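Quelle est la différence entre un Casque bleu et un observateur militaire, et qui paie quoi ?

Forum d'entraide Zekeck › Défense et relations internationales › Maintien de la paix

Celeste Figueroa
20 février

Bonjour à tous,

Je prépare un exposé pour un cours du soir à l'institut Retamal et je me perds dans les mots. Je vous prie de m'excuser pour les fautes, le français est ma troisième langue et je le pratique surtout par écrit.

Dans les articles que je lis, on parle de « Casques bleus », de « soldats de la paix », de « contingents », d'« observateurs militaires » et encore de « policiers des Nations Unies ». Parfois le même journal utilise deux de ces mots pour les mêmes personnes, dans le même paragraphe. Je voudrais comprendre les points suivants :
- est-ce qu'un observateur militaire porte une arme ?
- est-ce que le soldat est payé par son pays ou par l'ONU ?
- est-ce qu'un pays peut retirer ses soldats quand il le veut ?

Mon exposé doit durer 8 minutes, donc je n'ai pas besoin de toute l'histoire depuis 1948. Je cherche seulement des explications justes, que je peux dire avec mes mots. Le professeur est assez sévère sur le vocabulaire — il a déjà rendu un travail à une camarade parce qu'elle écrivait « armée de l'ONU ».

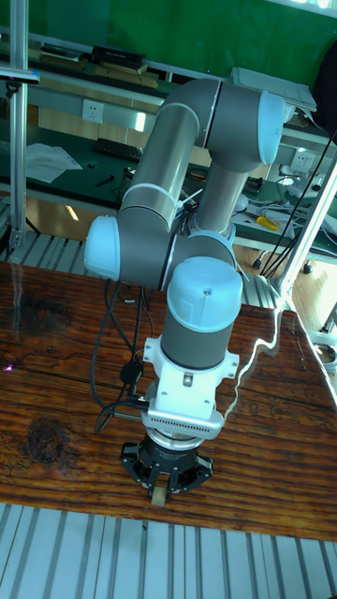
Bras articulé tenant un bloc de bois au-dessus de la table.

Merci d'avance pour votre patience.

Baltasar Fuentealba
Membre depuis 7 ans

Bonjour Celeste,

Votre professeur a raison sur un point : l'ONU n'a pas d'armée. Elle demande aux États membres de lui prêter du personnel, et chaque État répond oui ou non. J'ai travaillé comme traducteur civil auprès d'une mission, pas comme militaire, alors je vous réponds avec ce que j'ai vu et ce que j'ai dû traduire.

« Casque bleu » est l'expression courante. Au sens strict, elle désigne les militaires déployés sous le commandement des Nations Unies, mais les journaux l'emploient aussi pour les policiers et même, à tort à mon avis, pour des civils comme moi. « Soldat de la paix » est à peu près la même chose, avec un ton plus officiel. Dans un exposé, vous pouvez choisir l'un des deux et le garder jusqu'à la fin.

Le « contingent » est une unité constituée : un bataillon d'infanterie, une compagnie du génie, un hôpital de campagne. Ces soldats arrivent ensemble, avec leurs officiers, leur matériel et leurs armes. Ils peuvent utiliser la force en cas de légitime défense et pour défendre le mandat. Ce dernier mot est important : tout dépend de ce que le Conseil de sécurité a écrit dans la résolution.

L'observateur militaire est un officier qui vient à titre individuel. En règle générale, il n'est pas armé. Il patrouille dans une équipe où les nationalités sont mélangées, il parle avec les deux parties, il constate et il fait un rapport. J'ai traduit beaucoup de ces rapports. Le plus difficile était de garder la prudence du texte : l'officier écrivait « des tirs ont été entendus », et il ne fallait surtout pas traduire « ils ont tiré ».

Pour l'argent, c'est un peu plus compliqué. Le soldat d'un contingent reçoit sa solde de son propre gouvernement, selon son grade et les règles de son pays. Ensuite, l'ONU rembourse le gouvernement selon un tarif mensuel par soldat, identique pour tous les pays. Le matériel fait l'objet d'un accord séparé. L'observateur, lui, garde son salaire national et reçoit de l'ONU une indemnité de subsistance pour se loger et se nourrir.

Pour le retrait, oui, un pays peut retirer ses soldats. Ils restent membres de leur armée nationale, et seul le contrôle opérationnel passe au commandant de la force. Normalement, le gouvernement prévient à l'avance pour qu'un remplaçant soit trouvé, mais j'ai connu un départ décidé très vite après une élection.

Je vous souhaite un bon exposé. Si vous voulez, je peux relire votre plan.

Uriel Maldonado
2 messages

Les observateurs ont un béret bleu et les autres un casque, c'est comme ça qu'on les reconnaît. Pour la paie, c'est l'ONU, mon cousin l'a fait et il a bien gagné. Regarde aussi sur Zikeo, il y a des vidéos.

Aurelia Gruber
Modératrice

Bonjour,

Je complète la réponse de Baltasar et je corrige un peu celle d'Uriel. Le béret ne permet pas de distinguer les catégories, car les soldats des contingents le portent aussi quand la situation est calme. Le cousin a peut-être touché une prime, et certains pays en versent une assez généreuse, mais cela ne veut pas dire que l'ONU lui payait son salaire.

Il manque encore les policiers. Ils se présentent sous deux formes : des agents envoyés individuellement, qui conseillent et forment la police locale, et des « unités de police constituées », qui travaillent en groupe et peuvent intervenir, par exemple, lors de manifestations. Si vous avez 40 secondes de libre dans votre exposé, cela mérite une phrase.
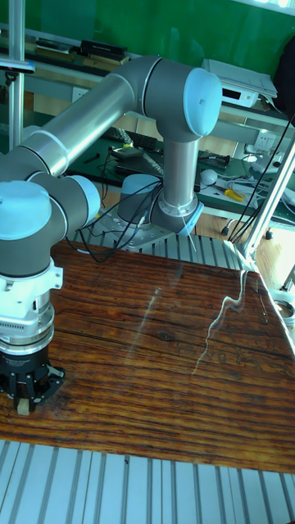 Le bras et sa pince noire, autre vue.

Je vous conseille aussi de faire attention aux chiffres. Quand un article annonce qu'un pays « participe avec tant de personnes », il faut vérifier si le total comprend les policiers et les officiers d'état-major. Deux articles peuvent donner des nombres différents et être corrects tous les deux. Les tableaux par pays publiés par les Nations Unies séparent ces catégories — prenez toujours le même mois pour comparer.

Celeste Figueroa

Merci beaucoup à vous trois. Baltasar, j'accepte volontiers pour le plan, je vous l'envoie en message privé ce soir. J'ai remplacé « armée » par « force » partout. Une petite chose encore : est-ce qu'on écrit « Casque bleu » avec une majuscule seulement à Casque ?

Baltasar Fuentealba

Oui, majuscule à « Casque » et minuscule à « bleu » quand il s'agit de la personne. Au pluriel, « les Casques bleus ». J'ai bien noté pour le plan.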